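De: Soledad Alarcón
Para: lista vecinos-dullach
Asunto: Re: Re: agua, cisternas y la lectura de junio

Hola a todos, contesto deprisa que entro a trabajar a las 11 y luego no miro el correo hasta la noche.

Copio lo de Ehsan para que se siga el hilo, que lo mandó solo a la mitad de la lista:

> Ehsan Safavi escribió:
>
> Buenas. Ha llegado la factura del contador general y otra vez sale más que la suma de los contadores de los pisos. La diferencia ya pasó en el recibo anterior y dijimos que se miraba. ¿Se ha mirado? En mi escalera se oye agua por la bajante a las tantas de la noche, con todo el mundo durmiendo. Yo apostaría por cisternas, pero Guoqing dice que es la tubería del patio y que hay que levantar. Antes de levantar nada quisiera que alguien me explicase por qué.
>
> Por otro lado: lo de Rosten de cambiar los contadores, ¿sigue en pie o lo dejamos para 2028 con la reforma del cuarto de agua?
>
> Un saludo,
> Ehsan

Vamos por partes.

**Lo de la diferencia.** No, no se había mirado. Se quedó en que lo hacía yo con Guoqing y entre unas cosas y otras, pues no. Culpa mía la mitad. Esta semana sí: cerramos la llave del riego, cerramos la del local de abajo (gracias Peiyu por bajar a abrirnos) y leímos el general a las doce de la noche y otra vez a las 6. Se movió. Con el riego y el local cerrados. O sea que o es el patio o es dentro de las viviendas.

Después Guoqing cerró la llave de corte de la escalera B y el general se quedó quieto. Clavado. El tramo del patio va antes de esa llave, así que si fuera el patio seguiría corriendo. Guoqing no está convencido del todo, dice que la llave de la B es vieja y que con el golpe de presión cualquiera sabe. Vale. Lo repetimos otra noche y si sale igual nos olvidamos de levantar.

**Lo de las cisternas.** Estoy con Ehsan. Una cisterna que pierde poco no se oye, el agua baja pegada a la loza y no se ve, y los contadores viejos de los pisos ni se enteran con un caudal tan pequeño. El general sí se entera. Con eso ya se explica que las sumas no cuadren, no hace falta que nadie esté robando agua ni nada de lo que se dijo en la escalera (que se dijeron cosas bastante feas, por cierto).

Lo que pido a todos, y sobre todo a la B:

- Por la noche, antes de acostaros, echad unas gotas de colorante de cocina en el depósito de la cisterna. No tiréis de la cadena. Por la mañana mirad la taza: si el agua está teñida, la cisterna pierde.
- Si no tenéis colorante, papel higiénico seco apoyado en la pared de atrás de la taza, por dentro, a media altura. Si al rato está mojado, lo mismo.
- Contestad a este correo con piso y sí/no. También los que salga que no, por favor, que si no no sé quién falta.

Suele ser la goma de abajo del descargador, se pone dura con la cal y deja de cerrar. A veces es el flotador, que está demasiado alto y el agua se va por el rebosadero sin parar; eso se arregla bajándolo un poco, con el tornillo o con la pinza, según modelo. Para la goma hay que cortar la llave de escuadra, vaciar, sacar el descargador (casi todos giran un cuarto de vuelta) y cambiarla. Llevad la vieja a la ferretería porque hay varios diámetros y no valen unas por otras. Yo compré mal la primera vez.

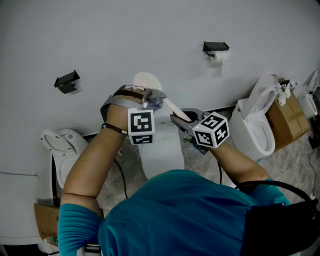 ¿Quién paga la reparación si la cisterna que pierde es la de un piso?

La paga el propietario del piso, porque la cisterna va después de su llave de corte y es instalación privada. La comunidad paga lo que está antes: acometida, general, montantes. El exceso ya facturado se repartió por coeficiente y yo no lo movería, meterse ahora a recalcular recibos es buscar pelea por cuatro perras. Si alguien opina otra cosa que lo lleve a la junta.

Las personas mayores o quien no se apañe con la goma, que me lo diga y subo. Xiuying Deng también se ha ofrecido para la A, por las tardes. No cobramos, la goma sí la pone cada uno.

Ojo con las pastillas azules esas que se meten dentro del depósito. Yo las quitaría. En mi casa la goma duró nada con ellas, y encima tiñen el agua y entonces la prueba del colorante no sirve. Si teneis pastilla puesta, sacadla y descargad unas cuantas veces hasta que salga clara antes de hacer la prueba.

**Lo de Rosten.** El presupuesto sigue en pie pero caduca a final de junio. Hablé con ellos por teléfono. Lo que ofrecen: contadores nuevos con lectura por radio, montaje incluido, y la retirada de los viejos. Lo que no incluye: las llaves de paso, que en la B habría que cambiar unas cuantas porque están agarrotadas y el montador no se hace responsable si parten. Pregunté precio de las llaves aparte y quedaron en mandarlo. No lo han mandado. Vuelvo a llamar.

Sobre esperar a 2028: yo preferiría no esperar. La reforma del cuarto de agua no toca los contadores de los pisos, son dos obras distintas aunque en el acta salgan en el mismo punto. El acta está mal redactada, la verdad, lo juntamos todo porque eran las tantas y queríamos irnos a casa. Lo que sí conviene esperar es el grupo de presión y el depósito de 1000 litros, que ahí si se cambia ahora luego hay que volver a moverlo.

Peiyu preguntaba si con la radio se puede leer a distancia el consumo de cada uno y quién lo ve. Lo ve la empresa de lecturas y el administrador, lo mismo que ahora con el papelito de la puerta. Un vecino no ve lo de otro. De todas formas pedí que lo pongan por escrito.

**Otras cosas sueltas:**

El sumidero del patio lo desatascó Guoqing, estaba lleno de hojas y de tierra de las macetas. Por favor el que barra la terraza que no lo tire para abajo.

La presión de los últimos pisos: ya sé que es mala. No tiene que ver con la fuga, o no mucho. Es el grupo. Otra vez, va con la reforma.

La llave del cuarto de contadores la tengo yo y hay copia en casa de Xiuying. Había una tercera que no aparece. Si alguien la tiene en un cajón, que la devuleva y no pasa nada.

Resumen para el que no lea: colorante esta noche, contestar con piso y sí/no, y decidme si queréis que firmemos lo de Rosten antes de que caduque o convocamos junta. Con una respuesta corta me vale.

Me voy que no llego.

Soledad

PD: Ehsan, lo de la bajante de noche, ¿es un chorro seguido o va a golpes? Si va a golpes y siempre a la misma hora puede ser un descalcificador regenerando, que alguno hay. Fíjate y me dices.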